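Section 4 : Poser et régler son panneau perforé

Bon, le carton est ouvert, les rails sont comptés (section 3, si vous l'avez sautée, retournez-y, je vous attends), on passe au mur. J'ai posé mon premier panneau Dulto dans le garage de Baptiste Gautier, un mois de juillet étouffant, et j'ai fait à peu près toutes les bêtises possibles. Vous allez donc en profiter !

Avant de percer

1. Choisissez la hauteur. Mettez-vous debout devant le mur, les bras le long du corps, puis levez une main comme pour attraper un marteau. Le milieu du panneau doit tomber là. Ne vous fiez pas à la hauteur de votre voisin, qui a peut-être une tête de plus que vous.

2. Tapotez le mur. Un son plein, c'est du béton ou de la brique ; un son creux, c'est du placo, et il vous faudra les chevilles à expansion du sachet B. Celles du sachet A tiennent très bien dans le placo pendant deux jours, et puis le troisième...

3. Passez un détecteur de câbles, surtout à la verticale des prises et des interrupteurs.

Attention : coupez le courant de la pièce au tableau avant de percer. Oui, même si le détecteur ne sonne pas. Et gardez une lampe frontale sous la main, je me suis retrouvé dans le noir complet avec la perceuse sur batterie dans une main et le niveau dans l'autre.

Fixer les rails

4. Tracez une ligne au crayon avec un niveau à bulle. Les applications de téléphone, j'ai essayé, j'ai fini avec un panneau qui penchait à gauche et une visseuse qui glissait toute seule.

5. Percez les 4 trous du rail du haut, aspirez la poussière, enfoncez les chevilles à fleur du mur.

6. Vissez sans bloquer. Contrôlez encore une fois le niveau, et seulement là, serrez à fond.

7. Présentez le rail du bas en vous servant du gabarit en carton. Il doit rester 300 mm entre les deux rails, mesurés d'axe en axe (et pas de bord à bord, c'est l'erreur classique).

8. Accrochez le panneau par le haut, laissez-le descendre doucement, puis poussez en bas jusqu'au clic. S'il n'y a pas de clic, décrochez et recommencez. Un coup de poing ne remplace pas le clic, ça marque la peinture et c'est tout.

Note : le panneau seul se pose sans aide, mais si vous avez pris le modèle double, trouvez quelqu'un pour tenir l'autre bout. Fabrice Besson m'a soutenu qu'il le faisait tout seul avec un escabeau. Il a aussi un trou dans son plancher.

Placer les crochets

C'est ma partie préférée ! Posez d'abord tous vos outils par terre ou sur l'établi et bougez-les jusqu'à ce que ça vous plaise. Comptez une bonne demi-heure, un café, et n'hésitez pas à tout refaire.

9. Mettez ce qui vous sert toutes les semaines à portée de main, au centre. Le reste va sur les côtés.

10. Laissez une largeur de main entre deux manches. On se croit toujours plus adroit qu'on ne l'est avec des gants.
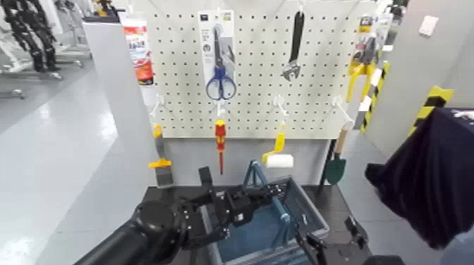

Fig. 7 – Tournevis, petit rouleau et clé à molette sur le panneau blanc, avec des ciseaux à manche bleu en haut.

11. Engagez le crochet en biais, la pointe vers le haut, puis rabattez-le. Il doit résister quand vous tirez vers vous. S'il bouge, ajoutez un clip de blocage (sachet C, les petites pièces en plastique qu'on perd toujours).

12. Suspendez d'abord les outils lourds, en répartissant à gauche et à droite, et attendez une nuit avant de charger le reste. Le lendemain matin, revérifiez les vis du haut.

Attention : pas d'outil lourd au-dessus d'un endroit où quelqu'un s'assoit ou travaille penché. Pour les lames, je préfère un crochet fermé et une protection, en particulier s'il y a des enfants dans la maison.

Note : les crochets Jodine et Amaral entrent dans les trous, mais les Amaral ont un peu de jeu. Je m'en sers pour les pinceaux et les rouleaux, jamais pour une masse.

L'entretien

Un chiffon à peine humide suffit. Pas de solvant sur la peinture blanche, elle jaunit et on ne rattrape rien. Une fois par an, je décroche tout, je passe l'aspirateur derrière (vous n'imaginez pas ce qui s'y accumule) et je redonne un quart de tour aux vis qui en ont besoin. Si une cheville tourne dans le vide, ne forcez pas : retirez la vis, rebouchez, et repercez un peu plus loin.

La pose de l'étagère d'angle Flirnalden se fait une fois le panneau chargé, voir la section 5.

À lire aussi
Section 3 : Vérifier le contenu du carton
Section 5 : Ajouter l'étagère d'angle Flirnalden
Quelle cheville pour quel mur ?
Remplacer un crochet cassé

Dernière mise à jour : juillet

Contact | © Guides d'atelier Dulto | Haut de page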